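Rag Rug Weekend at Runditz: Frequently Asked Questions

We get so many lovely questions before each rag rug weekend that it finally made sense to put the answers in one place. If yours isn't covered, use the contact form and we'll write back, usually the same evening.

What is a rag rug, exactly?

It's a rug made from strips of old fabric, and it's one of the most satisfying things you can make with your hands. Sheets, shirts, pillowcases, a tablecloth with one bad stain — cut it into strips and it becomes something you can stand on. At Runditz we teach the twined style, worked on a simple frame with pegs along the top and bottom. You'll pick up the basic motion in a few minutes and then spend the rest of the weekend happily getting faster.

Do I need any experience?

None! Plenty of people come having never sewn on a button. If you've woven before, tell us when you sign up and we'll set you up with the Garulau pattern, a zigzag that looks fiendish and is really just careful counting.

What fabric should I bring?

Medium-weight cotton is the easiest to start with. Old bed sheets are wonderful (a flat double sheet goes a surprisingly long way), and so are worn shirts, curtains without a lining, and cotton dresses. Flannel makes a thick, cozy rug. Terry cloth works too, but it sheds like mad when you cut it, so cut it outdoors if you can.

Please leave these at home: anything with sequins, very stretchy sportswear, and upholstery fabric with a rubbery backing.

Does it have to be washed first?

Yes please, even if it's brand new. Cotton can shrink the first time through, and you want that to happen before it's woven into your rug. Wash warm, skip the fabric softener, and dry it completely. Dark reds and navy blues should go through by themselves, twice if you're pairing them with white. 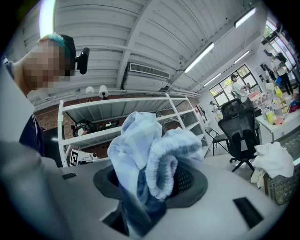 If you're buying secondhand, check the seams and elbows for thin spots. You can cut around a hole, but fabric that tears when you give it a gentle tug will wear through in the rug as well. Buttons, zippers and collars all come off before you start cutting, and we'd love to have your spare buttons for the jar.

How much do I need?

For a bath mat, a couple of full-size sheets plus a few smaller pieces for accent colors. Bring extra if you have it. We have a swap table, and it's the best part of the first morning. People show up with bags of beige and go home with orange and turquoise.

How wide should I cut the strips?

Two inches for sheets, a bit narrower for flannel. Don't fuss over it. Slightly uneven strips give the rug a nice texture, and once they're twisted you can hardly tell. You can also do all your cutting on the first morning, and we have good scissors and a few cutting mats to share.

Will I finish in one weekend?

Most people finish a bath mat, and a hall runner will take longer. You're welcome to borrow a frame and keep going at home, for up to 6 weeks, with a small deposit that you get back when the frame does.

How big are the groups?

Small. There are four people to a table, which leaves elbow room for everybody and means you won't wait long for a hand if you get tangled.
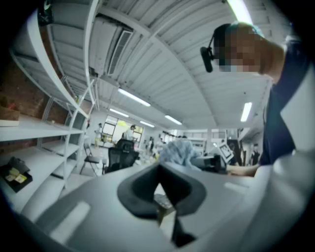 Where are you, and can I park?

We're in the old Pillai feed store, the long low building across from the post office. Parking is free behind the building. The front step is a high one, so if you'd like to come in on the level, use the side door next to the loading dock and ring the bell.

What about lunch?

Soup and bread are included both days, and there's always a pot without meat in it. Let us know about allergies when you book. Coffee is on from 8:30, weaving starts at 9:00, and we wrap up at 4:00, though someone always begs for one more row and we always say yes.

Can kids come?

Ages ten and up, with a grown-up at the same table. Younger ones tend to run out of patience before lunch. We run a shorter family session in June, with small frames and chunky strips, and it is so much fun.

How do I wash the finished rug?

Bath mats can go in the machine on a gentle cycle with cool water. Lay them flat to dry and pull the corners square while they're damp. Bigger rugs are heavy when wet — take them outside and use a hose.

Do you sell supplies?

A few. We carry frames, pegs and the Clidora lacing hook, a bent steel hook that makes the last inch of the rug far less of a wrestling match. You can borrow one all weekend before you decide.

What if I have to cancel?

Tell us as early as you can and we'll move you to another weekend at no charge. If we have a waiting list and can fill your spot, you can have a refund instead.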